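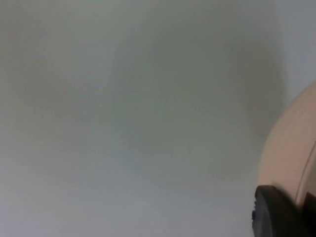 Wuvo is a set of battery and memory logs from budget Android phones, collected to see how background app limits behave on devices with small amounts of RAM. Each phone ran the same script on a fixed schedule, and the logs are plain CSV files with one row per sample. Some of the test shots in the camera folder have no subject in focus at all, mostly soft gray-white with a darker, blurry shadow toward the middle and right, and shots like that are tagged "blank" in the index so they can be filtered out. The camera folder is small and most users of the data will not need it.

Version and date

Current release: 2022-06-24. The first release went out in January and had a bug in the swap column – values were written in pages, not kilobytes. Please do not mix the two releases.

What is included

The logs cover 122 phones. Each phone was logged for 30 days, with a sample every 180 seconds while the screen was on. No samples were taken with the screen off, so overnight drain has to be worked out from the last reading of one day and the first of the next.

Folders

logs/ – one CSV per phone, named by a random ID
camera/ – test shots and index.csv
meta/ – model family, RAM size, Android version and storage type for each ID
scripts/ – the logger and the two cleanup scripts

Columns in the log files

time – seconds since the logger was first started on that phone
batt – battery level in percent
temp – battery temperature in Celsius
free – free memory in kilobytes
swap – swap in use in kilobytes
top – package name of the app in the foreground, hashed
kills – background processes closed since the last row

Collection

Phones were set up at two sites, Cledham and Hedstead. The Cledham phones were factory reset before logging. The Hedstead phones were not, and many had a full set of apps already installed. Use the site column in meta/ if this matters to your work. Cleanup was done with the Barros script, which drops duplicate rows and fixes clock jumps after a restart.

Known problems

The kills column resets to zero after a reboot and does not record kills made during boot. On a few models the temperature sensor reports whole degrees only. Free memory is read from the system and does not count cached pages, so it looks lower than the figure shown in the phone's own settings screen.

Not suitable for

Comparing battery life between brands. Screen brightness was left to each phone's automatic setting, and the batteries were of different ages.

License

The data and scripts may be used and shared with credit to Wuvo. Fixes to the scripts are welcome – include the phone ID and the row where the problem starts.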